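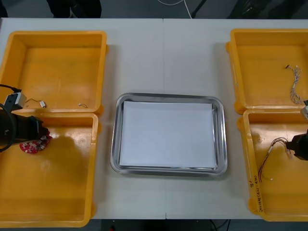 Slide 1. Two-arm kitting cell, shared workshop build.

Speaker notes, Dorin Stanciu. Keep this slide up through the introduction.

State the task first. Mixed electronic parts go from yellow bins to a steel tray lined with white paper, or back the other way. Two arms, one table, four bins. Each arm has its own pair of bins, and the tray is shared. The software is called Stendis and runs on one desktop machine under the bench.

Point out the red board in the left gripper. Boards are the easy case: stiff, flat, good contrast against yellow. The harness in the lower right bin is the hard case. Its outline changes with every grasp, so a stored template is no use.

Slide 2. Frame and table. Two tabletops butted together. Shim the joint before calibrating. We did it afterward and had to repeat all 17 calibration poses on both arms. Mention the Berex clamps only if asked.

Slide 3. Control loop. Planner at 2 Hz, joint commands from a separate process. The planner holds a lock on the tray area — one arm inside at a time, the other waits over its own bins. Simple and slow. Grerkis, the earlier version, had no lock and we bent a finger.

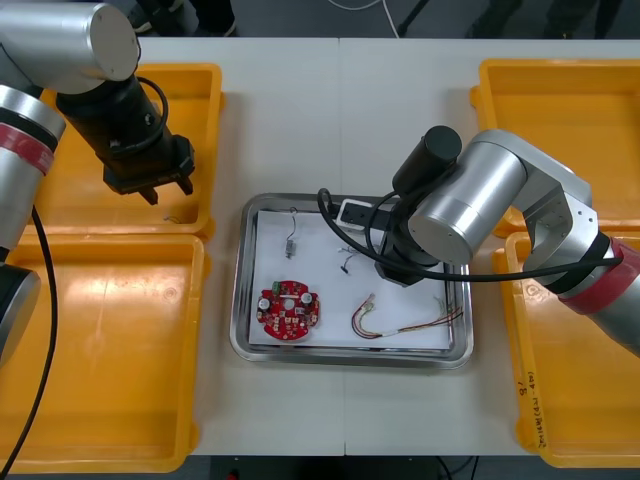

Slide 4. Tray locking is the part people ask about, so spend the most time on it. The lock covers a box slightly larger than the tray rim and is released only when the gripper has cleared that box vertically. With the right gripper down in the tray, the left one is over its upper bin, which is the layout the lock is meant to enforce. Cable slack matters as much as the planner. The loop at the right gripper reaches out over the tray rim, so the collision model has to include it. Ours is a plain cylinder with a wide margin.

Slide 5. Logging. 362 grasps logged to date, target 1,000 by the end of August. No success rates yet; decline politely. Failed grasps are labeled by hand, harnesses first.

Questions. Parts list and planner config are in the Nông folder on the workshop server.

Contact: Dorin Stanciu | © 2019 | Back to top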